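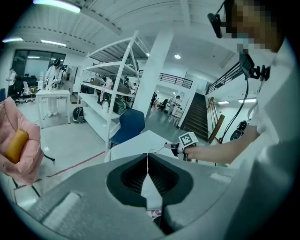 Progress report to Rornent, May 29, 2026
Prepared by Aarti Rawat

Work on the Noltcombe seating and workspace project is on schedule. The main room is in daily use, with white tables and black office chairs in place. The padded pink seat stays for now – Funmilayo Nwankwo will decide on a replacement by December.

Spending to date is $679 of the $1,187 approved for furniture. Lighting has its own budget of $1,000, none of it spent.

Still open: the Bako delivery of 28 chair pads, and a quote for cleaning the gray floor.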